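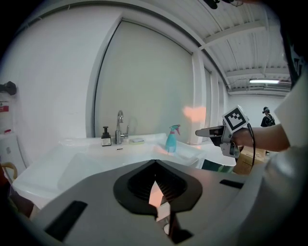 About Memora

Memora is a small cleaning company that looks after washrooms, staff kitchens, sink counters and all the other places in a building where people wash their hands and rinse out their mugs. We work in workshops, studios, dance schools, storage buildings and a good number of offices, and if your building has a sink in it, we would love to hear from you.

We began with a single customer, a print shop whose owner had grown tired of cleaning the sink himself on Friday evenings. Samira Bataineh took the job on for a month as a favor, and the month became a year, and then the upholsterer next door asked whether she could do theirs as well. Samira still runs the company today, together with Fares Darwish, who joined her when the round got too long for one person and one car. Fares had spent most of his working life in hotel laundries and brought with him a great many opinions on cloths (we use his folding method to this day, and new staff learn it on their first morning).

The name came from Samira's mother, who liked the sound of it. We have been asked many times what it stands for and have never come up with a better answer than that.

How we work

We are a sink people's company, if there is such a thing. Floors matter and we do them well, but a shared sink is where a building shows how it is being looked after. Everybody uses it and everybody has an opinion about it. So that is where each of our visits begins, while the cloths are fresh and the cleaner is too.

First, everything comes off the counter. Soap bottles, sponges, sprays, the lonely teaspoon - all of it goes onto a tray, so that the whole surface can be washed in one go, from the wall forward. We use warm water and a mild soap for the everyday work, and a descaler around the foot of the faucet once a week if your water is hard. The faucet gets its own cloth. We wipe it from the top of the neck down to the base, go behind it with a narrow brush, and dry it before we leave, so you don't come in to spots in the morning.

The basin comes last, once everything else has been rinsed down into it. Then the bottles go back, and they go back to the places where your people are used to finding them. Soap stays within easy reach of the water. The sponge goes on something that lets it dry out, and it gets replaced every Monday whether it looks tired or not. Spray bottles are wiped all over, trigger included, and must have a label saying what is in them. If we find one without a label, we leave it where it is with a note and ask you about it on our next visit.

Some marks won't come out. An old counter front may have a stain that was there before any of us, and we will tell you so early on and go gently, as too much scrubbing does more harm than the mark ever did. Pallavi Sachdeva, our head of training, is very firm on this. She came to us from furniture restoration, and she would much sooner see a faint old mark than a dull patch where the shine used to be.

What we bring and what we leave

Every customer gets what we call the Stiven box. It holds hand soap, dish soap, sponges, cloths in two colors and a spare pump for the soap bottle, because pumps always seem to give out on a busy day. The box stays with you, under the sink or in a cupboard, and we top it up as we go. You are welcome to use anything in it between our visits - please do!

If you prefer your own products, we are happy to use them. Quite a few of our customers have a soap they are fond of, or somebody on the team with sensitive skin, and we would never want to change something that suits you. Just tell us at the first visit and it goes on your card, along with the alarm instructions and where you keep the spare key.

The people you will meet

Samira visits each new customer in person before we quote. She likes to see the room in daylight and to run the faucet, and she will probably accept a coffee.

Fares plans the rounds and is the one to call if you need to move a visit. Pallavi trains our cleaners and drops in on each of them through the year. Anas Hattar keeps the storeroom and packs the boxes, and Jihad Yammine answers the office phone and sends out the invoices. Jihad started out cleaning on the evening round, so he knows many of our buildings by heart and can usually tell which sink you mean before you have finished explaining.

We try hard to send you the same cleaner each time. When that person is on vacation, you will get a call with the name of whoever is coming instead, and the new person will have read your card.

Where to find us

Our office and storeroom are in Unit 303 of the old Price building, on the third floor. The elevator is slow but it gets there. Visitors are welcome on weekday mornings, and if you would like to see the cloths and soaps before choosing, Anas will gladly lay them out for you.

For a first visit, call the office on extension 2764, or leave a note in our mailbox by the front entrance. Please tell us how many rooms have a sink, what time your people go home, and whether there is somewhere to park nearby. Samira will call you back to arrange a time.

Page last updated 11 August 2018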